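Workshop notes > Projects > Hand gripper

7 Nov 2025, by Gun-woo Ra

I am building a hand gripper at the shared workshop in Trenden. It has two fingers, and I want to use the same fingers later on a small arm which I call Mular. First I must learn how they behave when a person is holding them, and for this a wooden table and a free evening are enough.

The first pads, in October, were too smooth. A pen turned sideways each time I closed the fingers. Lorraine Ackroyd, who has the bench next to me, told me to stop making the spring stronger and to look at the surface of the pads. I did not like this advice on the day, but I followed it. The new pads have a rougher inner face, and each one is fixed from the top with a screw, so I can change it without opening the whole finger.

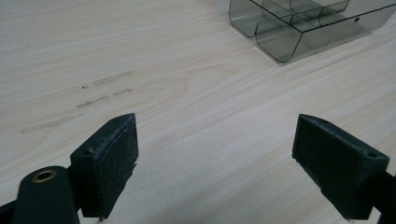 Both pads open over the table, with the parts organiser behind.

The pads already have scuffs and small light specks on the inner faces. I do not mind the scuffs, but I want to know if the specks change the grip. My plan is to clean only one pad, close the fingers 200 times on the same piece of wood, and then compare the two sides.

I am also more careful now with the brass insert. My first one went in crooked - I pushed too fast with the iron - and I had to print the part again, 70 minutes for one small mistake. Now I push slowly and check the angle from two sides before the plastic becomes hard.

There are still three things on my list: a softer spring, a stop so that the fingers cannot open too far, and a better place for my thumb. The thumb is the most difficult. After a long evening my hand hurts, and Lorraine has smaller hands than me, so one shape will maybe not be good for both of us.

I will write again when the new spring is in.

Last updated: 7 November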